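Collecting at home with Clikis – your questions

I run the home collection side of Clikis, and these are the things people ask me most. I'll add to the list when new ones come in.

What do I do in a session?
You pick things up and put them down with the hand-held grippers, over and over, in your own home. Each pick is saved as one example, and the model learns from the whole pile. We're at 2941 examples so far, and I'd love a lot more!

Do I have to clear a table first?
Please don't! A tidy table teaches the model about tidy tables. We want towels, shopping still in its bag, crinkly plastic, whatever you live with.

Why so much fruit?
It's round, it rolls, and it bruises if you squeeze like mad. Mandarins are my favorite – every one is a slightly different size, so you can't get lazy with your grip. Fuzzy cloth under them is great too, as the jaws have to come in without grabbing a fold.

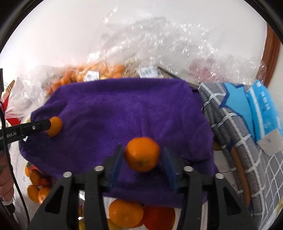
Nadja Bühler wrote in to ask whether a dropped piece ruins the example, and said she had been deleting every one of hers. Oh no, Nadja – keep them! If you drop something, go back for it and carry on in the same take. The model needs to see how a person recovers. The only takes I throw out are the ones where the tracking got lost, and I can spot those on my end.

How fast should I move?
Normal speed, or a touch slower. My own first batch was way too quick and I had to redo 91 takes (I'm still a bit sore about it).

One gripper or two?
Either. Start with one if it feels clumsy, then try both – one side can steady something while the other lifts.

How long is a session?
Stop when your wrists get tired. Most people do six short rounds with a break for coffee.

Can my kids or my dog be in it?
Kids no, sorry. A dog walking past is fine, but pause if he wants to join in.

When do I upload?
Any time before Sunday at noon. If the upload hangs, leave it running and send me a note with your session number.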